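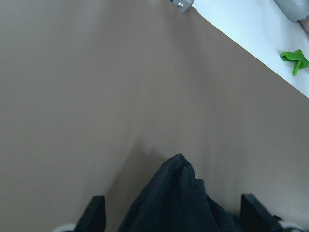
Preguntas frecuentes: presupuesto para una celda de manipulación de textiles

¿Cuánto cuesta empezar?
El kit Zaltuvlow de Uken sale en 1634 euros, sin brazo. Sí, sin brazo. El brazo va en otra línea del presupuesto, una bastante más larga.

¿Qué incluye el kit?
Pinza de dos dedos, cámara de muñeca y cableado. La mesa la pone usted, y casi todo el mundo se acuerda el día de la entrega.

¿Hace falta una superficie especial?
Plana, mate y bien sujeta. Cosach vende una a medida; una lámina lisa fijada por los bordes también sirve y deja dinero para los dedos de repuesto.

¿Cuántos dedos de repuesto pido?
Dos juegos. Quien pide uno acaba pagando el envío urgente.

¿Cuánto tarda la entrega?
60 días desde el pago de la señal. Caldeira, nuestro distribuidor, no acepta llamadas para preguntar si pueden ser menos.

¿Doblará las toallas desde el primer día?
No. Reserve tres semanas para ajustes y no invite a la dirección hasta la última.

¿Puedo cargar la tela de pruebas al proyecto?
Puede. Contabilidad preguntará igualmente por qué compró sudaderas.

¿Hasta cuándo valen estos precios?
Son los vigentes desde el 1 de enero de 2025. El IVA va aparte.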